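Reklow Two-Arm Bench Cell

Supplied and supported by Brildale

Overview

The Reklow is a two-arm bench cell for laboratories and teaching departments that work with light, flexible or awkward household items. It is delivered as a complete station: table, enclosing walls, front rail, two arms with grippers and wrist cameras, and the software needed to run them. The current version replaces the one offered until February and is described in this page as revised on 22 March 2021.

Most bench cells are demonstrated with blocks and cups. Sheet goods are harder. Paper bends as it is lifted, curls at the corners and catches on whatever is next to it. For this reason the standard task library includes a group of paper tasks, among them the music stand task, in which printed music is handled with a folding stand on the table.

What is included

Two arms, left and right, with parallel grippers
One wrist camera and bracket for each arm
Table with three walls and scuff-tolerant work surface
Front rail with mounting plates
Cable set with ties
Bronik control software, single-site license
Printed setup manual and task library with 17 tasks

Objects used in the tasks are not included. A parts list is given in the manual, and most of the items may be bought from any general store. Customers are free to substitute their own.

The music stand task

The task calls for a folding stand with page holders and several sheets of music. Colored sheets are recommended alongside white ones, as they make it easier to follow each page when recordings are reviewed. Other items may be left on the table to make the setting less orderly — storage boxes, markers and hand tools have all been used.

Either arm may be assigned to the paper, or both may share it. The operator selects the arrangement in Bronik before the session begins. Changes made during a session are logged with the name of the operator.
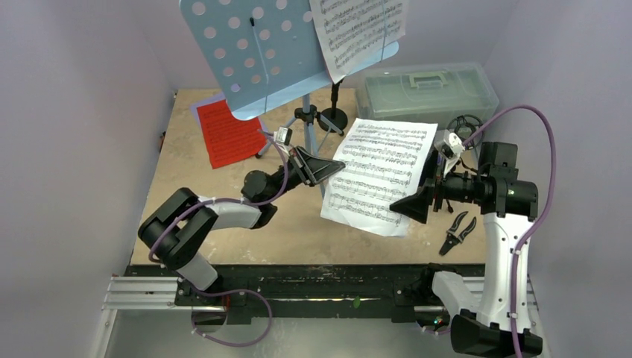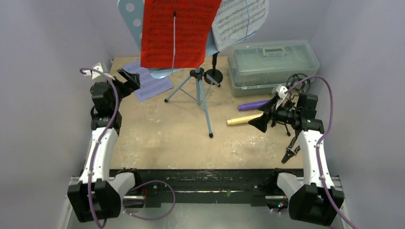
Music stand task on the Reklow cell, with red, white and lavender sheets.

Grippers

The fingers supplied as standard suit thin and light objects. They can be exchanged without removing the wrist camera. Replacement fingers are sold in pairs under part number 253, and should be ordered for both arms at the same time so that wear remains even.

Customers working mainly with paper should check the finger tips before each session. A worn tip will still close on a marker or a handle but may let a single sheet slip. Inspection is covered in section 7 of the manual.

Cabling

Wrist camera cables run along the outside of each arm and are tied to the white links. Enough slack must be left at the joints to allow full travel. Ties should be snug and should not pinch the cable jacket. Spare ties are packed with the manual.

Installation and training

Brildale delivers the cell and assembles it on site. The room must have a level floor and clear access to the front of the table. Delivery is normally made within 14 days of a confirmed order; larger orders are scheduled by agreement.

Training is led by Ezequiel Sandoval and Suryani Liew. It covers safe start and stop, calibration of both arms, loading a task from the library, and writing a new one. Persons who have not completed the training should not operate the arms.

User comment

"We had used a single arm for several years and chose the Reklow for the paper work in particular. The setup of the stand takes patience, and the manual could say more about lighting. The software has been reliable, and our students learned it quickly."
Itzel Cisneros, Cortés Laboratory

Care of the work surface

Light marks and scratches on the table and front rail are normal in use and do not affect operation. Clean with a soft cloth. Do not use solvents near the cameras or the joint housings.

Ordering

Quotations are prepared by Macario Cuevas. Questions on service contracts and replacement parts should be addressed to Zyanya Bañuelos. Please state the name of the institution, the delivery address and the number of cells required.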